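Hustell handheld steamer, 3 months in

Bought this in June to replace an Emoteck that started spitting rusty water. Paid 44 bucks on sale. Quick notes, I have a train to catch.

Heat up: box says fast. I get steam in around 90 seconds from cold tap water. Fine. The old one was slower and you had to hold the trigger down the whole time, this one has a lock. Love the lock. My thumb loves the lock.

Tank: small. One fill does two shirts and maybe a pair of pants if you don't dawdle. Cap is stiff when it's new, loosens up after a week or so. Don't overfill it, it dribbles out the side when you tip it and then you're wearing it.

Weight: ok empty, heavy full. Did a whole set of curtains at one go and my arm was done for the day. For curtains get an upright, the Meredith ones look decent but I havent tried one.

Noise: hums. Clicks when it reheats. Dog left the room the first time, now doesn't care.

Cord is too short. Why are they all too short. I use it with an extension lead in the bedroom, outlet is behind the dresser. If you're buying for travel check the voltage, mine is US only and it says so in tiny print underneath.

Comes with a brush thing and a mitt. Brush is good on a wool coat, picks up lint as well. Mitt is thin and way too hot after a minute, I use an oven glove insted.

Also the Lunavlow app or whatever the leaflet is pushing, skip it. It's a steamer.

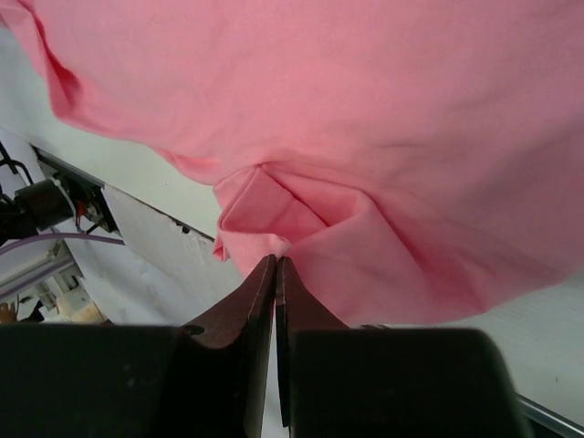 Wrinkles, so the actual point. Linen: no. Get an iron. Poly blends: great, two passes and done. Plain woven stuff is in the middle and depends on the crease. Shallow ripples running on a diagonal, like across that big pink cloth, I just hang it up and go down slow, no pressing. Bunched up gathers like the ones in the middle of it are a pain, you have to pull each fold flat with your other hand and go in from the back. Same for anywhere the fabric curls under itself. Four stars, would be five with a longer cord.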